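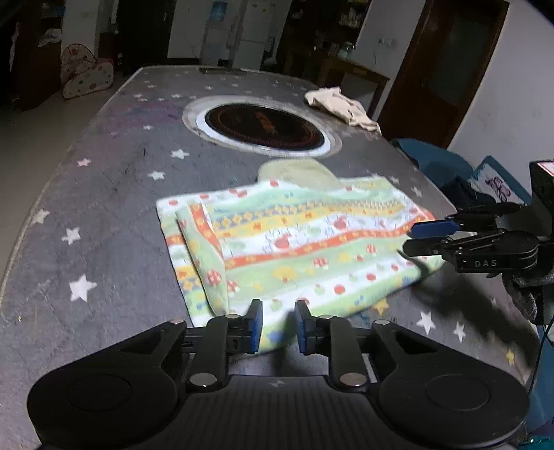

How to Fold a Dish Towel Into a Flat Packet

A flat packet takes up less drawer space than a roll and stays square when you stack it. The method works for any rectangular towel or napkin. Striped or banded cloth is the easiest to learn on, as the bands show right away when a fold has gone crooked.

Before you start

Clear a section of table bigger than the open towel. A tabletop covering is fine as long as it doesn't slide. If yours moves, clip it at the edges. The towel should be fully dry. Iron it if the hem has curled.

Folding

1. Lay the towel face down with a short side toward you. Smooth it from the middle out to the corners.

2. Fold the left third over, then the right third on top of it. Hold the far corners while you bring the near ones across. Most crooked folds start at the corners.

3. Check the long edges. If a layer underneath sticks out, open the last fold and redo it. Tugging at the top layer only twists the cloth.

4. Fold the near end up to the middle, then fold once more to meet the far end.

5. Press down with a flat hand and leave it a few seconds. If a flap lifts, turn the packet over and press the other side.

Storing

Stand the packets on edge in the drawer, folded side up. A Holmgren drawer divider 14 inches long holds a full set of ours without crushing them. Thick terry towels need one fold fewer, so skip the last half of step 4 and lay them flat at the back.

Napkins

Same steps, but fold in half at step 2 instead of in thirds.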